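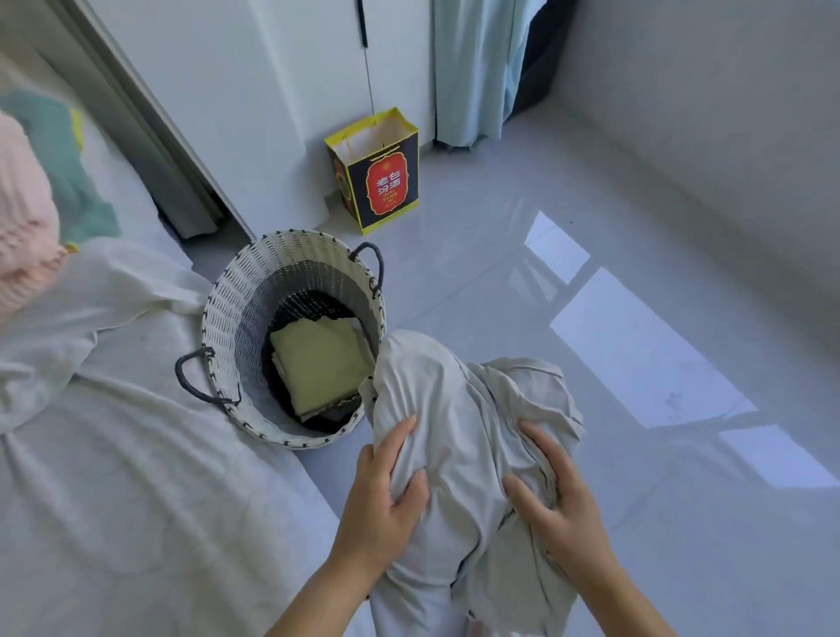

A light grey garment at the rim of a woven plastic basket, with a folded cloth on top of dark clothing inside.

Sorting at the basket

The folding surface in most apartments is the bed. It is wide, flat and at a workable height, and a basket beside it keeps the reach short. Aguirre, which sells storage for small bedrooms, asked 1,073 households where they fold, and the bed came ahead of every table in the home.

Soft knits and jersey go wrong at the seams. Hold the garment by both shoulders, let it hang, and line up the side seams before the first fold. If the collar is off center at that point, it will stay off center in the stack. Sleeves go in flat, then the body folds in thirds.

Stacking order depends on weight and color. Dark, heavy pieces go at the bottom of the basket and pale cloths on top, where lint is easy to see. Plastic weave suits this job better than willow, which snags fine knits. Kindeck's round model holds 50 liters and has looped handles; the Sivon version is taller and harder to unload without disturbing the lower layers.

Baskets should be emptied into the wardrobe the same evening. Creases set under load, and the bottom layer takes most of it.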